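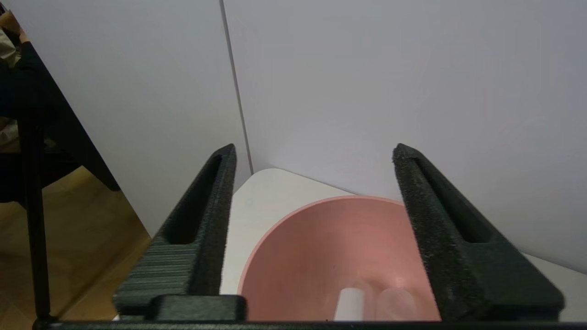
I learned to swim at 82 laps behind everybody else. My sister's kids did that many in a morning, for charity, while I sat in the bleachers holding the towels. I was a grown woman who got nervous in a deep bathtub. So in October I signed up for the adult beginners' class at the Brurnness pool, paid before I could change my mind, and bought a swimsuit with far too many straps.

Our teacher was Jeanine Van Loon, who has a voice you could hear through a brick wall. She had us blow bubbles for the whole first lesson. Bubbles! I felt ridiculous for maybe ten seconds, and then I looked over at Murdo Munro, a retired bus driver with shoulders like a wardrobe, blowing away with his eyes squeezed shut, and I got on with it. 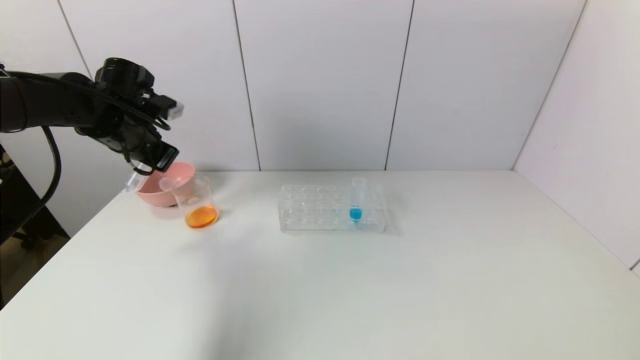
By the third lesson we were floating, or the others were. My legs sank every time. Jeanine told me to look at the ceiling and think about something dull, so I went through my grocery list (eggs, dish soap, the good crackers) and somewhere near the crackers my feet came up by themselves. I was so surprised that I sat up and swallowed half the shallow end.

I asked Murdo why he'd come. He said his granddaughter wanted him to go down the big slide with her, and he'd run out of excuses. 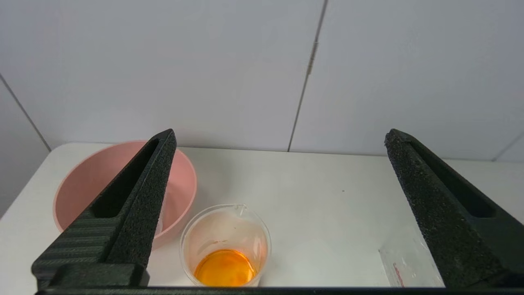
The hardest part for me was breathing to the side. You're supposed to roll your head, take a little sip of air and go back under. I kept lifting my whole face like a worried seal, which makes your hips drop, and then you're climbing the water instead of swimming through it. It took me nearly 24 lessons to get it, and I still only like my left side.

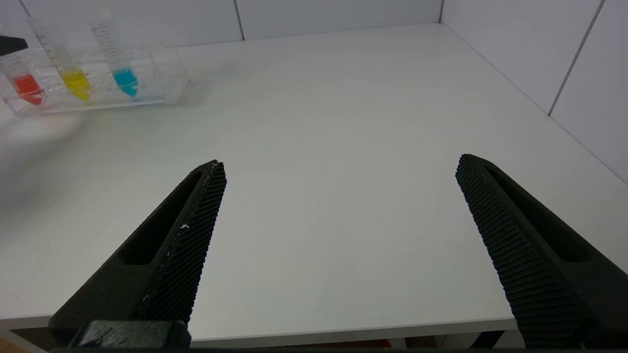 2 min read

I swam my first full length on 6th December. It was slow and crooked, and I bumped the lane rope twice. Jeanine walked along the edge the whole way, shouting at me to kick. Murdo did his right after, and then we sat in the lobby with wet hair and ate chips from the machine.

I've signed up again for the next class. We start on diving, and I already hate it.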